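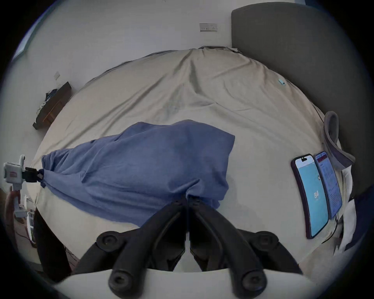

Photo: Armindo Magalhães / Vasness Guest Residences

Section 3. Folding and Changing Bed Linen

This section applies to all double rooms at the Vasness residences, including the Trostitz wing. It sets out the procedure for removing, folding and replacing the colored linen issued with each room. Beige linen is covered in Section 2 and is laundered separately.

3.1 Before you start

1. Clear the bed of personal belongings. Items left by a resident are to be placed on the bedside shelf or desk and must not be taken out of the room.
2. Check charging cables at the bedside. Cables that cross the mattress should be moved to the shelf side before any linen is lifted.
3. Smooth the bottom layer with the flat of the hand, working from the headboard toward the foot. The bed serves as the folding surface, and creases left underneath will show in the finished fold.
4. Confirm that the piece to be folded is fully dry at the seams and corners.

CAUTION: Do not fold damp linen. Pieces that are still damp must go back to the drying room on the ground floor.

3.2 Opening out the piece

1. Lay the piece across the middle of the bed, with the longer side running from left to right.
2. Find two neighboring corners. If the cloth is twisted, release the twist from one end only. Pulling from both ends tightens it.
3. Hold one corner in place and draw the other away until the edge between them lies straight. Repeat for the opposite edge.
4. Turn the care tag to the underside. Tags that have come away from the seam are to be handed in at the linen office with the piece.

NOTE: Large pieces are easier to open with two persons, one at each side of the bed. When working alone, weight the first corner with a folded towel - never with a bag, a tray or a lamp.

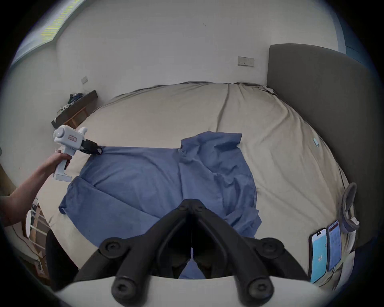
5. Work out any remaining folds from the center toward the edges. A piece that hangs over the side of the mattress should be drawn back onto the bed before folding begins, so that it does not touch the floor.

3.3 Folding

1. Bring the left edge over to meet the right edge. Align the corners first and the sides second.
2. Fold in half again in the same direction.
3. Fold the resulting strip into thirds, starting from the end with the open corners.
4. Press the fold lightly with both hands. Do not kneel or lean on the bed.
5. Place the piece on the shelf marked for its room size, with the closed edge facing out.

CAUTION: Fitted corners must be tucked one inside the other before step 1. A fitted sheet folded with loose corners will not sit flat, and it will be returned by the linen office.

3.4 Recording

Each folded piece is entered on Form 147, with the room number and the initials of the person responsible. Damaged linen is entered on the reverse of the form and set aside in the gray bin. Completed forms are kept in Room 514 until the end of the month.

3.5 Remarks received on the previous edition

The following remarks were submitted by staff during the trial period in October and are reproduced with the linen office's responses where these were given.
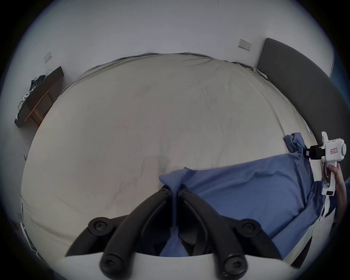
Kenneth Soriano: The step about releasing a twist from one end should be printed in bold. I had been pulling blue pillowcases from both sides for almost 2 years, and the seams suffered for it. I would also ask for a line on what to do when the two corners you have found turn out to be diagonal ones.

Response: In that case, keep hold of one corner and follow the hem by hand to the next. Do not shake the piece out over the bed. This instruction will be added to 3.2 in the next edition.

Questions on this section may be addressed to Abílio Peixoto at the linen office.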